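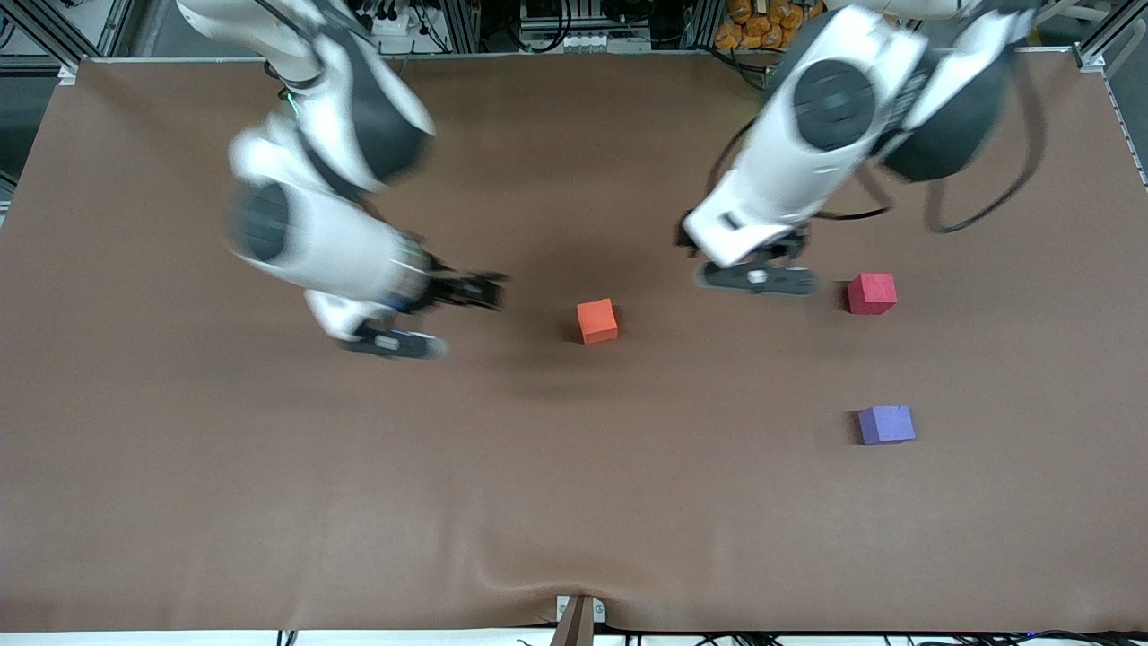

Two-arm station, Drulberg shop: orange, red and purple cubes on the brown covering.

Home Checklists Benches Chore Trials Archive Contact
Checklists > Shared Benches > Two-Arm Station

Two-arm station, walk-round and comments
27th January

I do this check before anybody gets to run a chore trial, and I write my comments as I go, so excuse the rambling. Marks are OK, FIX or WATCH.

1. Emergency stop pressed and released, both arms hold — OK
Tried it 2 times, once with each arm out over the table. Lovely crisp button, this one. The old one at Mandagi felt like pushing a thumb into bread dough!

2. Table covering flat and fastened — WATCH
There are soft creases in it, and a shallow fold along the front that curves up toward the little wooden bracket. The clip is on. I don't mind a wrinkle for these soft-looking cubes, but if we go ahead with the napkin folding in July I want it pulled tight first (a finger that catches a fold will take the whole sheet along with it, and everything on the sheet).

3. Cables on the arms clear of the joints — WATCH
The one looping off the back of the left arm hangs in a wide arc. I ran that arm slowly to its limits and nothing snagged. Still, I'd like a tie on it.

4. Cables under the front edge — FIX
Tangle at the lower right. I said this last time too. Please, somebody with patience and a bag of ties.

5. Gripper pads — OK
No splits, no crumbs. Force limit reads 7 on both, same as the sheet taped inside the cupboard.

6. Speed limit — OK
Set to 300 for tidying, and leave it there. Gulden runs theirs faster and I've seen where their cubes end up.

7. Frame bolts — OK
Hand-checked all the posts I could reach.

8. Stuff stored behind the table — WATCH
The pile of orange bags or packages needs to move back. It's partly behind the left arm from where I look in, and I want a clear view through there.

9. Hours since last service — OK
Under 3000, so no grease due yet.

General comments

People keep asking me if these things are ready for real chores, and my answer this month is: some of them, slowly. Picking up toys and putting them in a bin? I'd let Cernoso's program do that while I drank my coffee, as long as the toys are soft and the table is theirs alone. Cups, no. Laundry, no, though I did watch a towel trial that came closer than I expected — it got the first fold and then lost a corner. Sorting small parts on the shop floor is the one I'd bet on next, mainly for the evening shift, when all of us are tired and the bins get mixed up anyway.

Cubes only until item 4 is closed. Hands outside the posts whenever the arms are powered, and that includes me when I'm in a hurry.

Next walk-round once the cables are done. Leave a note on the cupboard door.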